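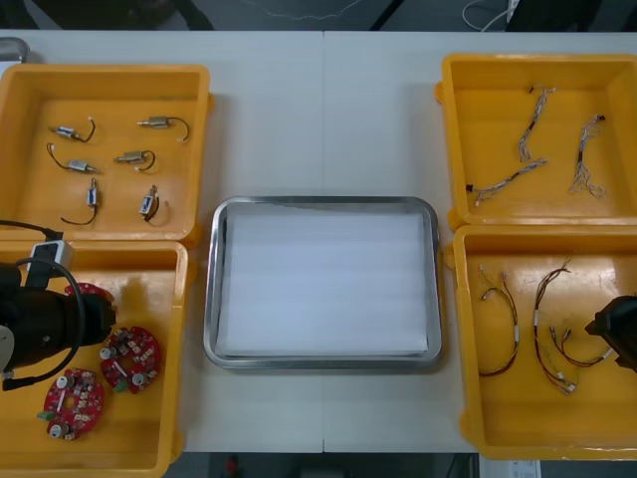 Sakier 200 LED Wristband Set for Events

Category: Event equipment > Audience lighting
Available for: rental and purchase
Last update of this page: May 30, 2019

The Sakier 200 is a set of light-up wristbands for concerts, company dinners, opening ceremonies and sport events. One set has 200 wristbands, one transmitter and one charging case for the transmitter. The organizer controls all wristbands from one place, and the guests do not need to install any application on their phone.

Skaditari has supplied equipment to event organizers from our office in Pronddale for many years, and the Sakier series is our own product. We use it also in the events that we run ourselves, so our crew knows it well and can answer your questions by phone before you order.

How it works

The guest receives the wristband at the entrance and pulls the small paper tab. After this the wristband waits for a signal. When your operator presses a button on the transmitter, the wristbands change color, blink, or fade slowly. You can divide the audience in up to 10 groups, for example by table or by seating block, and give each group a different color. The groups must be decided before the event, when the wristbands are packed. It is not possible to change the group of a wristband during the show.

The transmitter can work alone, or it can be connected to your lighting desk with a normal DMX cable. If you already have a lighting operator, we recommend the second way. The operator can then save the wristband effects together with the stage lights.

What is in the set

Wristbands, white strap, adjustable, 200 pieces
Transmitter with antenna, 1 piece
Tripod stand for the transmitter
DMX cable, 10 meters
Power supply with the plug of your country (please write it in the order)
Printed guide in English

Bigger events can combine several sets with one transmitter. Please tell us the number of guests and we will pack the sets so that the groups have the correct size. The extra transmitters stay in our warehouse and you do not pay for them.
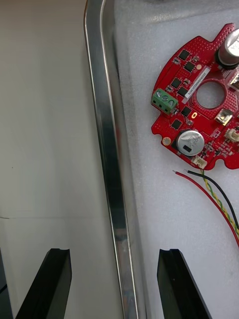 Red circuit board with green screw terminal.

Technical data

Range of the transmitter: 104 meters in open space
Colors: 7 fixed colors and white
Battery of the wristband: works up to 10 hours with normal effects
Weight of one wristband: 24 grams
Protection: light rain is no problem, swimming is not allowed
Printing area on the strap: 60 x 15 millimeters

Inside a hall with thick concrete walls the range is shorter. For a ballroom on one floor this makes no difference, but if your guests are also in the lobby or on a balcony, please send us the floor plan. We will tell you where to put the stand. Usually the best place is high and near the middle of the room, and not behind a LED screen.

Rental or purchase?

For one evening, rental is the cheaper choice. The rental period is three days: one day to receive and test, one day for the event, one day to send back. Wristbands that do not come back are charged at the price in your offer. From our experience, guests like to keep them, so it is good to have a box at every exit and one person standing beside it with a friendly word.

If you want to print your logo, the wristbands must be purchased. Printing needs seven working days after you approve the drawing. For events in September please order early, as this is our busiest month and the printing machine is booked quickly.

The first customer of the printed version was the Chung Hall in Pronddale, for its yearly charity dinner. They ordered two sets with a gold logo and kept the transmitter for the next years.

Operator service

We can send one operator with the set. The operator comes for the rehearsal and stays until the end of the program. Travel inside Pronddale is included in the price. For other cities we calculate it separately, and hotel is needed if the program ends after 10 in the evening.

Before the event

Charge the transmitter the night before.
Test one wristband from each group, then put the tab back.
Do not leave the boxes in a hot car.
Ask the venue if other wireless equipment is used on the same evening.

Price

The price depends on the quantity, the printing and the delivery address. Please use the request form and write the date, the venue and the number of guests. We normally answer on the next working day. An offer from us is valid for 30 days.

Related products: Sakier Light Sticks, Sakier Table Lamp, spare straps, transmitter bag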